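Door-mounted control panel

A door-mounted control panel is an arrangement of indicator lamps, push buttons, switches and meters fitted to the outer face of an electrical cabinet door. It allows an operator to read the state of the equipment and give commands with the door closed. The wiring runs on the inner face of the door and crosses to the cabinet body in a flexible bundle on the hinge side.

Contents
Layout
Indicator lamps
Meters and selector switches
Double-door cabinets
Marking
Maintenance
See also

Layout

Devices are usually set out in horizontal rows. Lamps take the top row, where they can be read from a distance. Meters sit below the lamps, near eye level, and hand-operated devices are placed lower. Each device has a label plate directly above or below it. Mixing the two positions on one door is a common cause of misreading and is avoided in most shop standards.

Round lamps and push buttons pass through a circular hole and are held from behind by a threaded ring or a clamp. Rectangular meters need a square or rectangular cutout and are held by side clips. Cutouts are made before the door is painted, so later additions often show bare metal at the edge of the hole.

Indicator lamps

Lamp colors follow the convention adopted for the installation. On supply panels in a three-phase system, a group of 3 lamps may be used with one lamp per phase, in which case the colors identify conductors and carry no warning. On machine panels the same colors may stand for running, stopped or fault. The label plate decides the meaning. White lamps are often used for a general "power present" indication.

Older lamps used filament bulbs. Most current units use LEDs, which draw less current and can glow faintly from stray voltage on long cable runs.

Meters and selector switches

A digital power meter shows voltage, current, power and energy on a single display, with keys along its edge for paging between values. It replaces the separate dial instruments of earlier panels. Rotary selector switches have a lever or knob whose angle shows the selected position. Two-position and three-position types are the most common.

Double-door cabinets

Wide cabinets are closed by two doors meeting at a vertical seam. Controls may be fitted to one door or both. In training installations, both doors are commonly populated so that two people can work side by side.

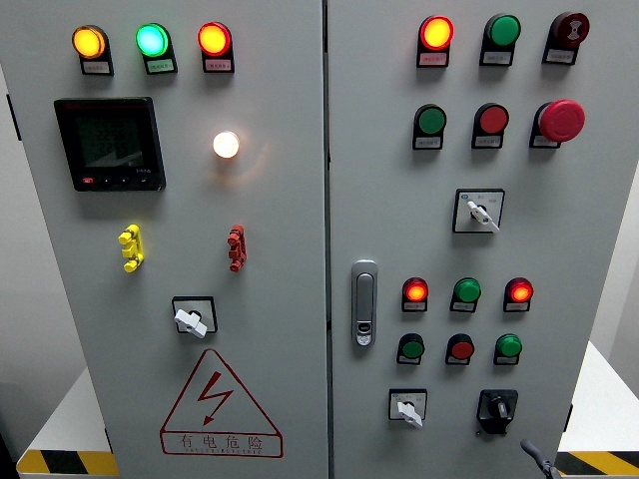 Marking

A warning triangle with a lightning symbol is applied to doors that give access to live parts. It does not replace a lock or an interlocked handle.

Maintenance

Lamps are tested with the panel energized. Terminals are checked for tightness with the supply isolated.

See also

Cable gland
Switchgear
Terminal block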